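Drorkero Opens Second Refill Counter in Prurdale, Adds Mail-Back Option for Households

PRURDALE, March – Drorkero, a seller of refillable household cleaning products, has opened a second refill counter in Prurdale. The new counter is in the Jullgate shopping arcade, next to the west entrance, and carries the company's full line of dish soap, laundry liquid, all-purpose spray and floor cleaner.

Customers can bring any clean container with a lid that closes. Staff weigh the container empty, fill it, and charge for the contents only. Drorkero's own bottles are sold at the counter for people who don't have one to hand, and they can be refilled as often as the owner likes. A deposit is not charged on them.

The first Prurdale counter, on the ground floor of the Prasertsri Building, stays open with the same hours and the same prices. Both locations take cash and cards.

"We had people driving across town to fill one bottle of dish soap," the company said in a statement. "The Jullgate counter puts us on two bus lines and close to the grocery store, so it can be one stop on a trip they were making anyway."
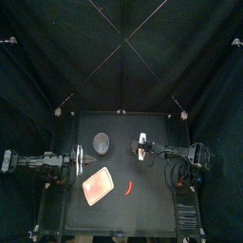

Can customers bring a container that held something else before?
Most food jars and drink bottles are fine once they have been washed and dried. Containers that held bleach, motor oil, paint or garden chemicals will be turned away at the counter, even if they have been rinsed.

Product range and prices

The counter opens with 6 products. Dish soap and laundry liquid come in a lemon version and an unscented version. All-purpose spray and floor cleaner are unscented only. Drorkero plans to bring back its lavender laundry liquid later in the year if its supplier can deliver enough of it, but has not set a date.

Prices are the same as at the Prasertsri Building and are posted on a board above the scales. Customers who bring their own container pay by weight. Those who fill a Drorkero bottle can pay by weight or by the full bottle, whichever they ask for.

The floor cleaner has been changed slightly from the version sold last fall. It is now thicker, so less of it is needed in a bucket. One capful is enough for a standard mop bucket of warm water. Customers who still have the older version at home should finish it before refilling, as the two should not be mixed in one bottle.

Mail-back for worn caps and pumps

Along with the new counter, Drorkero is starting a mail-back option for spray heads, pumps and caps that have stopped working. These parts wear out sooner than the bottles do, and until now the company could only take them in person.

Households can pick up a padded envelope at either counter at no charge. Up to 3 parts fit in each envelope. Parts should be rinsed and left to dry before they are sealed inside. Drorkero will send working replacements to the return address within two weeks. Parts from other brands can be included, but replacements will be sent for Drorkero parts only.

The company has set aside 1000 envelopes for the first run and will print more if they are used up before summer. Apartment buildings and offices that want a stack for a shared laundry room or kitchen can ask for them at the counter.

"A bottle with a dead pump usually goes in the trash, and the bottle itself is perfectly good," the company said. "We would like to get the pump back and keep the bottle going."
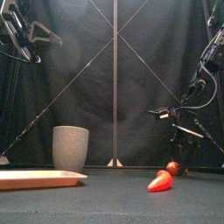 COMMUNITY & EVENTS

Drorkero will hold open hours at the Jullgate counter during its opening month. Visitors can try the products at a sink beside the counter, ask about ingredients, and pick up a printed card that shows how much of each product to use for common jobs. Cards are available in English and Spanish.

Schools, places of worship and community kitchens in Prurdale can register for a bulk account. Bulk orders are filled in returnable pails and can be collected from the loading door behind the arcade between 8 a.m. and 10 a.m. Delivery is not offered at this time.

About Drorkero

Drorkero makes and sells household cleaning products in refillable containers. It operates two counters in Prurdale and supplies a small number of independent grocery stores in the area. Its products are mixed and packed locally.

Media and bulk account inquiries can be left at either counter or sent through the contact form on the company's website.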